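Review: Etidside folding stadium seat
August 3, 2020

I have a season ticket for Prisstead, second division football, and the stand behind the north goal has only concrete steps. After two hours on them my back complains until Monday. So in March I ordered the Etidside seat from the Wekholm web shop, and since the league came back I could use it at 5 matches.

The seat is light enough that I carry it on one shoulder from the bus stop. It opens with one movement, and the back part stays in the position you choose. The cushion is firm, which I like. My brother-in-law found it too hard and went back to his old blanket.

There are 2 things I don't like. The strap is too short if you wear a winter coat, and the zip on the side pocket catches on the cloth nearly every time. I wrote to the shop about the zip and they answered politely, but they had no other model to offer.

Before this one I had the Baidoo seat, which cost less and broke at the hinge in the first autumn. The Etidside hinge is much thicker. The maker says it holds up to 200 kilos – I can't test this, but it feels solid. 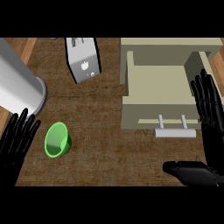

White cylinder on the brown wooden table.

Check the width of your place before you buy. In our stand it fits between two neighbours, but without much room left. For the old wooden benches at the away end it is a little too deep, and I had to sit with my knees against the row in front.

I would buy it again, with a longer strap.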